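Workshop > Features > Grippers

Two Grippers, One Arm

Mudassar Kakakhel runs the test bench at Colirent, where a kitchen-task program has been under way since October. The question was narrow: would the parallel-jaw Hunar gripper or the three-finger Jafri handle mixed tableware with fewer retries, given the same arm and the same controller?

Both units were driven through a Drerkar controller at identical speed limits. The task list had 8 items, from hanging a mug on a peg to closing a drawer. Each gripper ran the full list until the combined log reached 1,620 attempts.
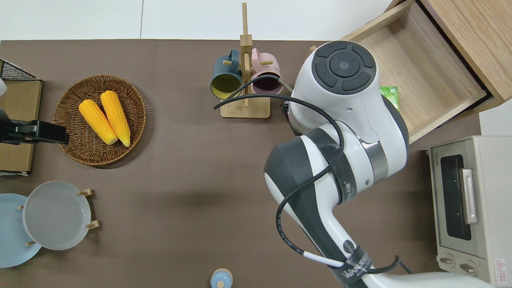 Mounting took longer than planned. The Jafri is heavier, and its payload settings had to be entered again after every swap – a step the Hunar's stored profile skips. Cable routing was the other cost. A loop with too little slack pulls at the wrist joint on wide rotations, and one with too much can catch on a peg.

On mug handles the Hunar was more repeatable. Its flat pads closed on the handle at a known angle, and the approach path needed only two corrections. The Jafri did better on round items, where three contact points tolerated a poor starting pose.

Plates remain unsolved. Both grippers could lift one from a rack, but neither returned it to a slot without help from the operator. Kakakhel plans to repeat that item with softer pads and a slower final approach – the arm and controller will stay the same.

© Colirent Workshop Review | Contact the editors | Back to top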